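Workshop tips: good rules for two robot arms at one table

Updated Mon 25 February

These tips come from our small workshop, where two arms do shelf work on the same tabletop: picking up light packages, putting them on a rack, taking them down again. I wrote most of them together with Wiebke Sauerland, and Finn Wendt has corrected the parts about wiring. They are house rules and they do not replace the manual of your arm or the safety law of your country. If the manual is stricter than we are, follow the manual.

Before you switch on

Walk once around the table. Look for cups, screwdrivers, phones and jacket sleeves. Everything that does not belong to the task goes away from the table, also the things which you believe are out of reach. An arm has a longer reach than it looks when it is folded.

Put the stop button where your free hand is. Press it one time every morning with the arm moving slowly, and see that the arm really stops. Helmut Gerlach writes this in a paper notebook, with the time and his initials. It takes less than a minute and I recommend it to everybody.

Long hair is tied back. No scarves, no lanyards, no loose bracelets. Gloves are also not allowed near the joints, because a glove can be pulled in together with the finger.

Choosing what to practice with

Begin with things that are light and closed and that may fall down. Candy bags are very good for this. They are soft, they have bright colors, and each one lies a little differently when you put it down again. Do not begin with glass, with knives or with anything which contains a liquid. 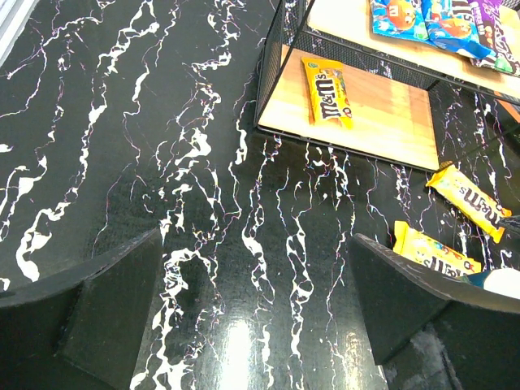 Food that was handled by a gripper is not eaten afterwards. We keep our practice packages in a box with the word PRACTICE on the lid, and when a package is torn it goes in the trash the same day. Crumbs and sugar are bad for the joints, and in August they also bring ants.

If you want to compare one day with another day, write down the starting position of each package. A simple pencil drawing is enough. Uwe Lindemann prefers small pieces of tape under the corners, but I find that the tape starts to peel and then the gripper catches it.

The table and the light

A shiny tabletop is easy to wipe, but it gives back the light from the ceiling. If your arm has a camera at the wrist, check the picture before you begin and look for bright spots near the place where you want to grip. Sometimes it helps to switch off one lamp, or to turn the shelf by a small angle. A thin matte mat is the other possibility. We tried one from Fladik and it was fine as long as the corners were held down.

A dark gripper above a dark table is also hard to see for people. Stand so that you see the fingertips from the side, and never bend over the table to see better while the motors have power.

Two arms, one shelf

Most of our small accidents happened when both arms wanted to go to the same place. Now we have a clear rule: one arm works at the shelf and the other one waits outside, or it moves only when the first has stopped. The person who is responsible says aloud which arm goes in. It feels a little silly in the first week.

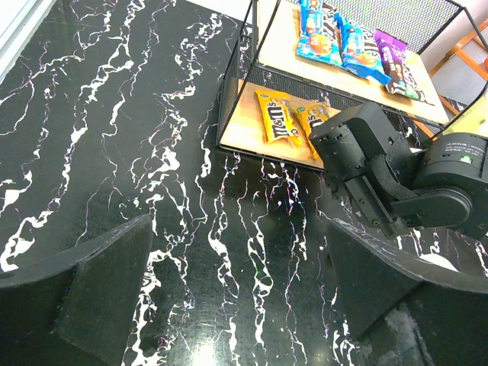 Set the speed low for every new movement, also when the old movement was almost the same. We use 40 percent of the normal speed until the movement has gone well two times, and only then we go higher. Let the arm come to the shelf from the front. From the side it can touch the posts, and a light rack will simply travel along with it.

Cables need their own rule. Fix them to the arm with a soft strap, and leave enough length that the last joint can turn fully to both sides. Turn it by hand with the power off and watch the cable during the whole way. A strap that is too tight makes the cable break inside, and you will look for this fault a long time. I speak from experience.

Cleaning and small care

Wipe the finger pads with a dry cloth at the end of the day. If they have become smooth, they do not hold thin foil well anymore and it is time for new ones. Check the screws at the brackets once a week with the correct screwdriver, and do not use force. A small marker line over the screw head and the bracket shows you quickly if something has turned.

Do not spray cleaner on the table while the arms stand on it. Spray it on the cloth.

When you leave

Bring both arms to the rest position, then power off, then pull the plug. In this order. An arm without power can sink down, so keep your hand away from under it and take the packages from the shelf only after that.

Edeltraud Reinholz has asked me to add that the window should be closed too.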